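Drinking what comes out of the tap

I moved to Skilenton in January, and within a fortnight I had been told by three separate people not to drink the water. One of them sold filters, which I suppose is a point in his favour, as at least he had a reason. The other two just had a feeling. One said it tasted of pennies. The other said everyone knew.

I am suspicious of anything everyone knows, so I drank it. It tasted like water. A bit hard, a bit of swimming pool first thing in the morning, gone by the time the kettle had boiled. I carried on drinking it and I am still here writing this, which proves very little, I admit.

What got me interested was the leaflet. It came through the door from a company called Plulau and it had a glass of something brown on the front. Inside it said that "up to" 18 unwanted substances could be found in household water. Up to 18 includes none. It didn't say whose house, or how much of each, or whether any of it was over the limit. It did say that a whole-house system would cost me 2,291 pounds, or 1,888 if I signed that week. I have never trusted a price that drops when you look at it sideways.

So I did what I should think few people on the mailing list did, and looked up the water report for my postcode. It's free and very dull, mostly a long table with a column for the legal limit and a column for what they found. Everything in the second column was smaller than the number next to it, most of it by a long way. The chlorine was there, as you'd expect. The hardness was high, as my kettle could have told them. 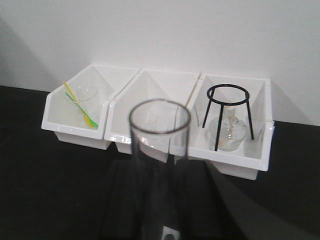 The home test kit

I can hear the objection, because my neighbour made it over the fence. The water company would say that, wouldn't they? Fair enough. I don't think you should take a company's word for its own product either. But the answer to that can't be to take the word of a different company with a bigger thing to sell.

I bought a kit of paper strips, a brand called Renen, twelve pounds for 12 strips. You dip one in, wait, and hold it up against a chart of coloured squares. I did it by the kitchen window and got one answer, and then did another under the kitchen light and got a different one. The square for "ideal" and the square for "high" were two shades of peach that I could only tell apart by squinting. My neighbour thought it was clearly high. I thought it was clearly peach.

I also dipped one in a bottle of posh mineral water from the corner shop, and on hardness it came out worse than the tap. He went quiet for a moment and then said that was different, because those were natural minerals. I asked what he thought was in the tap. We left it there.

A strip can be handy if you keep fish or want to know why your kettle looks like a cave. I'd not spend two thousand pounds on the strength of one. If you are really worried, say you have old lead pipes or a private well, then get a proper lab to test a proper sample, and choose one that doesn't also fit filters.
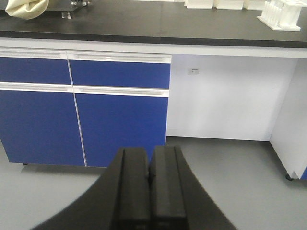

Black worktop, blue cupboards, grey floor.

Then there is taste, where I'll give a little ground. Tap water does taste different from place to place and some of it is not very nice. The café round the corner, Khương, runs theirs through a filter for the coffee, and the coffee is very good. Whether that's the filter or the beans or the person making it I couldn't say, and I notice they don't claim to know either. If a jug in the fridge makes you drink more water, buy the jug. Mine is an ordinary jug with no filter in it. Leaving the water to stand for a few hours seems to see off most of the swimming pool smell, though I've only my own nose to go on for that.

What bothers me is the jump from "I don't like the taste" to "it's doing me harm". They are two different complaints and the leaflet slides from one to the other in the space of a sentence. It also has a line about how your body is mostly water – true, and no use at all in choosing a filter.

I rang Plulau in the end to ask which of the 18 things they had found in Skilenton. The woman was very pleasant and offered to send someone round to do a free test. I asked if I could have the results in writing, with numbers. She said he would talk me through them. I said no thank you, and they've since sent me the same leaflet again, with the same lower price, good for this week only.

Posted March 2023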